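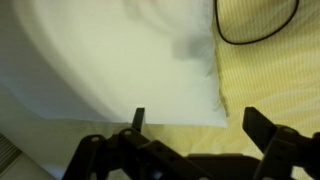
Jumville Laboratory Opens Bedding Phase of Household Data Program

17 Nov 2022

The Remen Institute has begun the second phase of its household handling program at its laboratory in Jumville, where staff are recording examples of a robot arm working with pillows, sheets and blankets. The recordings will be used to train a learning system that controls the arm in ordinary bedrooms.

The phase is led by Floor Baert, head of data collection at the institute, and is carried out with Hokell, which supplies the arms and grippers, and the Blöndal Foundation, which is funding the work. The goal is 600 accepted recordings by the end of December. The first phase, completed earlier this year, dealt with cups, plates and other rigid items.

Each recording is made by a trained operator who guides the arm through a single task from start to finish. Tasks in the current phase include moving a pillow to the head of the bed, turning back the edge of a sheet, and laying a folded blanket across the foot of the bed. A small camera at the wrist stores the view over the two fingers of the gripper, and the position of every joint is stored with it.

"Rigid objects gave us a good start, but fabric asks for a different kind of example," said Baert. "A pillow does not have one shape. The operator has to decide where to take hold of it, and that decision is what we want the system to learn from."

According to the program plan, operators are asked to work at a natural pace and to correct small errors as they occur. A recording in which the operator misses a first grasp and tries again is kept, provided the task is completed. Recordings are rejected when the camera data and the joint data do not match in time, when the arm has been stopped by its safety limits, or when the written task label does not agree with what was done.

The plan also sets rules for variety. Pillowcases and sheets are changed between sessions, and both plain and patterned fabrics are used. White bedding receives particular attention. When the gripper is close to a white pillow, much of the wrist view can be taken up by a bright surface with few clear edges, and the position of the fabric becomes harder to judge. Seams, hems and corners are therefore noted by reviewers during labeling.

"We had asked for cleaner backgrounds in the first phase, and we have dropped that request," Baert said. "People's beds have chargers, books and clothing on them. A system that has only seen tidy ones will not be much use."

Eight operators have been trained for the bedding phase. New operators complete a practice period on the rigid-object tasks before they are assigned to fabric, and their practice recordings are not included in the total. Sessions are limited in length, and operators change places between them, so that the collection does not reflect the habits of one person.

Review is handled by a separate group at the institute. Reviewers watch each recording in full, confirm the label, and mark the moments at which the fingers close and open. Where a pillow or sheet is blurred by movement, the reviewer marks the grasp from the joint data and adds a note. Blurred images are not removed from accepted recordings, as the finished system will receive similar images during use.

The institute has set aside 100 of the accepted recordings for testing. These will be kept apart from the training material and will include pillowcase and sheet combinations that do not appear elsewhere in the collection. Hokell will receive the test results in the same form as the institute, under the terms of the agreement signed before the first phase.

No recordings are made in private homes during this phase. The bedroom areas at Jumville are set up with standard household furniture, and the collection contains no personal information about operators beyond a numbered code. Any later work in occupied homes would require a separate review by the institute and the written consent of residents.

The Blöndal Foundation has asked for a written account of the collection methods, including the reasons for rejected recordings, when the phase closes. The institute intends to make that account available to other research groups on request. A decision on a third phase, which would cover clothing and towels, will be made after the test results have been reviewed.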